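Clusorine: a word list of household sayings

README, last updated Monday, June 10, 2024

Hello, and thanks for having a look! Clusorine is a collection of the odd little sayings people use at home, the sort your gran came out with when you left a door open or wouldn't finish your peas. I started writing them down in March in the back of a diary, and it got out of hand rather quickly.

What's in it

There are 897 sayings in the main file, sayings.csv, one to a line. Each has the saying itself, what it means in plain words, where the person who sent it grew up (county or nearest big town, nothing closer than that) and a topic. I've got 60 topics, which I know is too many. Weather, food and telling children off are the fattest ones. Plumbing has a single entry but I'm fond of it, so it stays.

A second file, doubtful.csv, holds 73 more that I couldn't make sense of, or that looked suspiciously like song lyrics. Have a rummage if you like!

How I got them

Mostly by asking. I put a form on my site and left it open, and a good few came in by post (lovely handwriting, some of it, and some of it not). I've kept the spelling people gave me, so you'll find "nowt" and "nought" sitting side by side. Please don't tidy them up and send them back to me, I like them like that.

Getting started

Open the file in any spreadsheet. It's saved as UTF-8 with commas between the columns, and sayings that have a comma in them are wrapped in double quotes. If your accents come out as gibberish, try importing the file instead of double-clicking it.
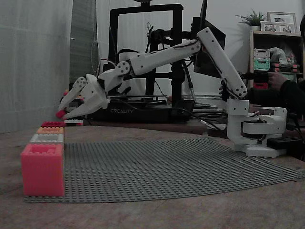 Known problems

The north of England is very well covered and Wales is thin, which is down to who I know. Nine entries have no place at all. There are near-duplicates too, and I go back and forth on whether "were you born in a barn" and "born in a barn, were you" ought to count as one. For now they're two.

Using it

Do what you want with it, quizzes and tea towels included, as long as you mention Clusorine somewhere. Corrections can go on the issues page, with the line number please.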